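5. What the staff did instead

Print this section | E-mail to a colleague

The case for the Pindix arm at Kelmendi, a secondhand household goods firm in Ikolbridge, was that it would take over the bending. Staff would stay on their feet and do the pricing, while the robot cleared small things off the floor between and under the furniture. The supplier's material calls this "freeing up" workers. We find little in our interviews to support the phrase.

Of the 22 people on the floor roster, none reported a shorter day after the May rollout. What changed was the order of the work. Before, a sorter who saw a toy under a table picked it up. Under the new routine she was asked to leave it, move anything the arm might catch on, start the run, and come back later to check. Dwight Charbonneau, shift lead, described this as "tidying up for the thing that does the tidying." Management logged the run as automated labor. The moving and checking were not logged at all, so any saving reported on that basis should be read with care.

Bending did not go away either. Two sorters with back trouble, for whom the arm was partly bought, said they now crouched to see what it had left behind. They had no say in which aisles it was sent to, and the training they got lasted four hours, most of it on stopping the machine safely. We do not claim the tool is useless. In open aisles with one kind of item on the floor, staff spoke well of it. The trouble is that open aisles were never the hard part of the job. 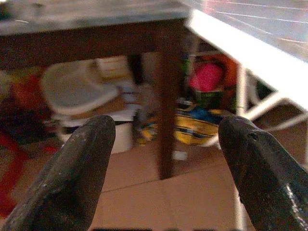 Figure 2. Floor-level work, from the gripper's side.

Judgment is the part of sorting that the rollout plan treated as already solved. A sorter has to decide what is stock, what is trash and what is somebody's bag set down for a minute, and she does it without stopping. In Figure 2 a small white scrap lies near the foot of a dark wooden table leg, and not far off is a yellow item with blue and black stripes that may be a bag or a toy; we could not settle which from the view ourselves. The fingers are open, but being able to close on a thing says nothing about where it should go. That decision still fell to the staff, who were no longer counted as doing it.

Print this section | E-mail to a colleague

Related items
Who Logs the Checking? Shift Records at Mukico
Back Strain and the Promise of Pickup Robots
Section 4: Interviews and Site Visits

Reader comments

Dragica Nikolovski, 30 Aug 2024
Matches what we saw at Mukico. I would like to see the unlogged time measured, though. Interviews alone won't move a manager.

stockroom_pat
Two months on one of these. Good in the wide aisles, agreed. I still carry my own grabber.

R. (former sorter)
Did anyone ask whether pay changed? Ours didn't.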